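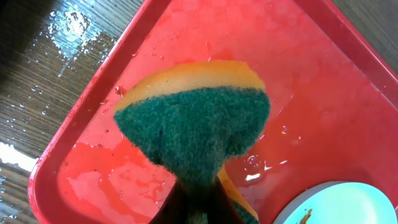
Schwamm und rotes Tablett, Holztisch.

1/ Wir sind im Oktober umgezogen, von Hemberg in eine Wohnung, die 17 Kilometer weiter draußen liegt. Ein paar Leute haben gefragt, wie das mit der Kaution und der Übergabe gelaufen ist. Ich schreibe es hier auf, solange ich es noch weiß.

2/ Die alte Wohnung hatte 1499 Euro Kaution. Eingezahlt vor Jahren, als Barkaution auf ein Konto des Vermieters. Den Beleg habe ich zwei Abende lang gesucht. Er lag bei den Steuersachen.

3/ Übergabe war um 9 Uhr morgens. Torben Reinholz von der Hausverwaltung Broka kam mit einem Protokoll, das noch vom Vormieter stammte. Wir haben dann unser eigenes Einzugsprotokoll danebengelegt. Zwei Kratzer im Parkett standen dort schon drin.

4/ Gestritten haben wir nur über die Wände. Im Vertrag stand, dass bei Auszug immer gestrichen werden muss, egal wie lange man gewohnt hat. Der Mieterverein hat die Klausel gelesen und hielt sie für unwirksam. Dübellöcher habe ich trotzdem zugemacht. 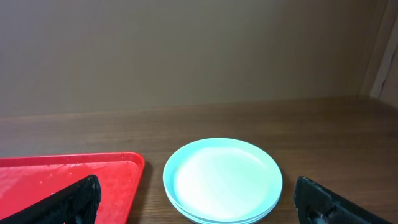
Wand in Beige, davor der braune Tisch.

5/ Zählerstände: Strom 3402, den Wert habe ich mit Uhrzeit ins Protokoll schreiben lassen. Der Versorger wollte später einen geschätzten Stand abrechnen. Eine Mail mit dem Protokoll im Anhang hat gereicht, Antwort kam nach vier Tagen.

6/ Die Schlüssel einzeln eintragen lassen. Wir hatten drei für die Haustür, zwei für den Keller und einen für den Briefkasten. Der zweite Kellerschlüssel fehlte zuerst - er hing noch am Fahrradschloss.

7/ Umzugsfirma war Seo, zwei Leute und ein Transporter. Angebot nach Besichtigung per Video. Am Ende kamen etwa 340 Euro dazu, weil der Aufzug im neuen Haus außer Betrieb war und wir im vierten Stock wohnen. Stand so im Angebot, hatte ich überlesen.

8/ Halteverbot bei der Stadt beantragen, und zwar früh. Die Schilder müssen ein paar Tage vorher stehen. Wir haben sie über Eria gemietet, Aufstellen und Abholen inklusive. Ein Auto stand morgens trotzdem da, der Halter kam um kurz nach sieben von selbst.
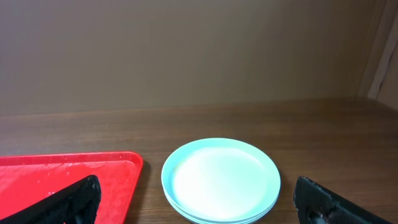
9/ Wurde gefragt: Wie lange darf der Vermieter die Kaution behalten?
Eine feste Frist gibt es nicht. Er darf sich angemessene Zeit zum Prüfen nehmen, oft werden bis zu sechs Monate genannt. Für eine offene Nebenkostenabrechnung kann er einen Teil länger einbehalten.

10/ Bei uns steht die Abrechnung noch aus. Den größeren Teil der Kaution haben wir nach sieben Wochen bekommen, auf den Rest warten wir.

11/ Nachsendeauftrag läuft. Das Klingelschild fehlt noch, ist bei der neuen Verwaltung bestellt.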